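Chapter 8
When the Arm Won't Let Go

I want to start with the fault that taught me the most, and it began with a cable. I was looking after a bin-picking cell for a small firm called Noonan, and one October afternoon the arm stopped dead, halfway through a pick, with a joint 2 error on the screen. I cleared it. It ran 91 more picks and stopped again - same joint, same message.

So I blamed the joint, of course! I read the manual, rang Ledico for a spare and felt rather clever.

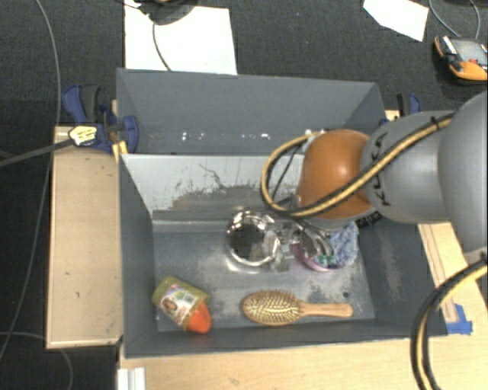 The spare made no difference at all. What I should have done was stand there and watch a whole cycle with my hands in my pockets. On deep reaches the cable loop was pulling tight, and a wire inside it had started to break. Bend it one way and the signal dropped out, bend it back and everything looked fine.

Worse, I'd been resetting the thing while leaning over the bin (please don't). In this chapter we'll look at faults that come and go, how to trace them, and what a safe reset looks like. Have your notes from Section 2 handy.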